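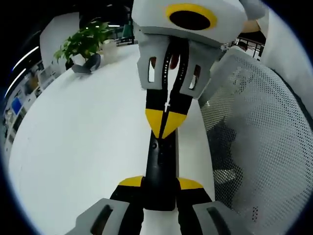
Hand-held gripper with yellow pads, white tabletop.

Care of Coronation and Jubilee Souvenirs at Home
Workshop Notes, compiled by Esperanza Goicoechea

These notes cover the common types of royal souvenir found in American households: printed mugs and plates, lithographed tins, plated spoons, medals on ribbon, and newspapers. Pieces with gemstones, signed letters and anything on vellum should go to a conservator.

Printed mugs and plates
Most souvenir china from the last hundred years carries a transfer print with the portrait and the royal arms. The colors may sit under the glaze or over it. Tilt the piece under a desk lamp. If the print looks dull against a shiny background, or can be felt with a fingertip, it is over the glaze and will wear off.

Wash over-glaze pieces one at a time in a plastic basin, in lukewarm water with a few drops of plain dish soap. Use a soft cloth on the print and a soft toothbrush on the handle join only. Gilt rims get the cloth, never the brush. Do not use the dishwasher, baking soda, or a melamine sponge on any of it.

Brown lines in the glaze are usually old tea. Leave them alone if the piece has any value. Chlorine bleach gets into the clay body and can push the glaze off months later as it dries.

Do not hang plates on sprung wire hangers with bare metal hooks. If a hanger is already fitted and tight, cut the wire with side cutters instead of forcing the plate out. Adhesive disc hangers are acceptable on plain undecorated backs. Check the weight rating, and do not stick a disc over a factory mark.

Biscuit and tea tins
Coronation tins are tinplate with a lithographed surface and a thin varnish. Water at the seams starts rust, so clean them nearly dry. Wring a cotton cloth out hard, wipe one side, dry it, then go on to the next. Do the lid separately.

For loose rust on bare inside surfaces, rub with 0000 steel wool and a drop of light machine oil, wipe clean, and finish with a thin coat of microcrystalline wax. Keep steel wool away from the picture. A stuck lid should be worked up a little at each corner with a plastic spudger. Screwdrivers leave a dent in the rolled edge that cannot be taken out.

Plated spoons
Souvenir spoons with a crown finial are mostly silver plate over a nickel alloy, and the plate on the finial is thin. Look for a yellowish or gray patch at the high points before polishing. If there is one, stop at soap and water.

Otherwise use a silver cloth. Dips are fast but strip the dark finish from the recesses, and with it most of the detail in the crown. Enamel shields in the bowl or on the handle should not be soaked. Old enamel often has cracks too fine to see, and liquid will travel underneath.

Rubber bands and wool felt both tarnish silver. Store spoons in a treated silver cloth roll inside a closed drawer.

Medals on ribbon
Do not polish bronze medals. Dust them with a dry sable brush and handle them by the edge. The ribbon is usually the weaker part. Support it flat and do not wash it; the dyes in red and blue ribbon run easily.

If the pin has rusted into the cloth, leave both in place.

Newspapers and programs
Newsprint yellows from light, heat and its own acid. Open the paper to its full size where space allows, with one fold at most. Place it in a polyester sleeve with a buffered backing board and store it flat. An attic is too hot and a basement too damp. A closet shelf on an inside wall is normally fine, and 46 percent relative humidity is a good reading to find on the gauge there.

Remove paper clips by holding the paper down and sliding a strip of polyester under each side of the clip first. Leave staples in programs unless they are rusting. Never laminate, and do not mend tears with household tape. Kumiko Shimada, who binds books, uses thin Japanese tissue and wheat starch paste for tears, pressed overnight between blotters.

Display
Keep everything out of direct sun. Royal blue and purple inks on later souvenirs fade faster than the black outlines. Ten weeks on a south-facing sill was enough to turn one purple program cover gray on the side facing the glass.

Raw oak and MDF cabinets give off acid vapor that attacks lead and some bronzes. Line the shelves with a barrier foil, or use powder-coated steel. LED strip lights are suitable if the driver is mounted outside the case.

Set mugs down with 4 inches between handles so that one can be lifted without touching the next. On open shelves, a pea of museum wax under each foot will hold them. Twist to release - do not pull upward.

Inspect the shelves each March and replace any wax that has gone hard.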